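Ovix Altance cloth-handling kit: review

I've wanted to try the Altance since June and it's a joy. You get 2 arms, the grippers and a folding routine that you teach by guiding the arms yourself. Mine took 10 demonstrations before I'd trust it with a plain white cloth, and I loved every one of them (my back less so). 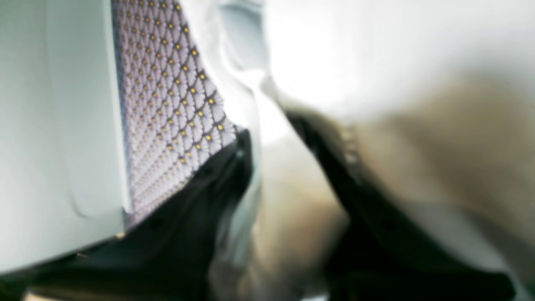

Setting up was the slow bit. The manual skips straight from bolting down to calibration, so keep the Wurotex forum open while you work. After that it flies along — I had a lengthwise fold programmed before lunch.

Thin cotton is where the grip strength matters. Start low and creep up.

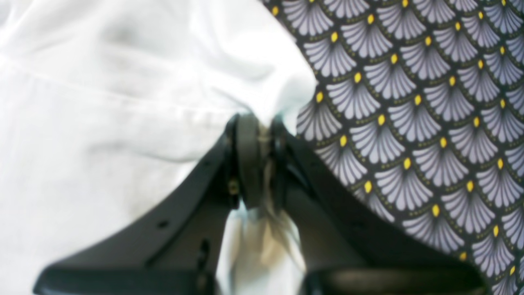
Have you tried it on towels yet? Mine folds tea towels beautifully but drops anything thick, and Soomro want 400 for the stronger motors.
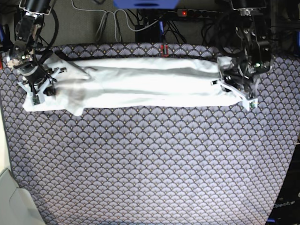

Last updated Monday, February 15, 2021

No towels so far, but they're next. I've also added the price, which I'd left out: 500 for the kit, delivery extra. Budget for spare finger pads too.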